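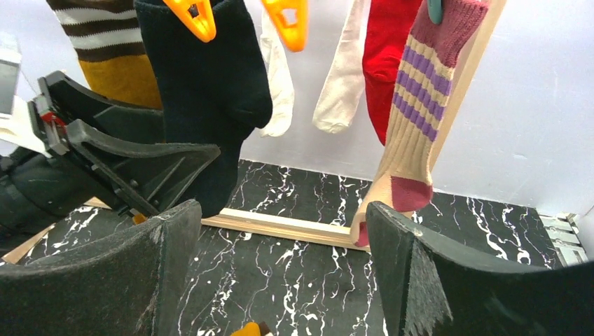
## Nellska open day, Clositz, 2 Oct 2021

Notes typed up on the bus back, so excuse the state of them. Sock mill, 63 people on the payroll, does knitting, toe closing, boarding, pairing. Dyeing goes out to Szulc across the river. Open to the public once a year, free, bring ear plugs (they had some at the door, ran out by the second tour).

Got there early. Parking is the field behind the loading dock, muddy. Go in by the side gate, the front one is for staff and was locked. Coffee in paper cups, good poppyseed cake, 4 dollars a slice.

### Knitting hall

Loud. Warm too, coats off right away. Rows of circular machines, each one spitting a tube down a clear pipe every few minutes. Guide was shouting and I still missed half of it. What I got: heel is knitted by the cylinder going back and forth instead of all the way round, and the toe comes out open. Never knew that. A bin of open-toed tubes looks like a bin of leg warmers.

Yarn on the shelves behind, cones in every color. Smells like a hardware store, machine oil mostly. They let people touch the cotton and the wool blend. Wool blend is softer than the stuff they sell in the shop, asked why, was told the shop stock is last winter's recipe.

### Toe closing and boarding

Quick stop. Toes get linked shut, then the socks are pulled on flat metal feet and steamed. The boarding woman was so fast that the whole tour just stood there. One kid wanted a go and got to pull a sock onto a cold form. Took him ages.

Steam room next door, skipped it, line too long.

### The hanging socks

My favorite bit, and easy to walk past. A small enclosure, white wall at the back, black marble-look floor with white veins, and a row of six socks hung up over it. Orange clips, the one on the big dark sock has a little triangle cut out of it. I want a bag of those for my laundry line.

No two lengths seemed to match, which bugged me at first and then I liked it. The dark ribbed one hangs way down, almost to the wooden rail. The cream one next to it is skinny and stops about halfway. Bright red one has a really narrow toe. And the striped one, brown and white and then suddenly mustard lower down, is the sock I'd have bought on the spot. Not in the shop!! Asked twice. Girl at the register thought it might come back in December, wrote nothing down, so who knows.

Good way to look at socks by the way. Flat on a table they're all the same L shape. Hung up you see where the ribbing pulls in and which way the toe wants to go.

### Pairing tables

Long tables, good lamps, seconds in one crate and firsts in the other. A second can be a tiny dropped stitch, I couldnt find it on the one they passed round. Person next to me found it in two seconds, she knits.

Paired, banded, boxed. The order board on the wall had 1,146 pairs down for Skoltunard, the hiking store chain, all gray. Kind of sad after all that color.

### Shop

Small room, packed, one register. Seconds by the bag, you don't get to pick sizes. Firsts on hooks round the walls. First 1,000 visitors get a free pair, or that's what the flyer said. I got mine (ankle, green, fine). Card machine was down part of the morning so bring cash.

Bought:

- 2 bags of seconds, mixed
- one pair of knee-highs in the wool blend, for my sister
- cone of leftover yarn, no label, navy I think, wil find out in daylight

### If you're going next year

Take the first tour. By lunch the knitting hall was shoulder to shoulder and you couldnt get near the machines. Closed shoes only, they do check, a man in sandals got sent back to his car. Strollers are ok on the ground floor, but the pairing tables are up a flight of stairs and I didn't see an elevator.

No dye house tour from this end. Szulc does its own open day in spring and you have to sign up for it by mail. Form's in my bag somewhere, will add the address when I dig it out.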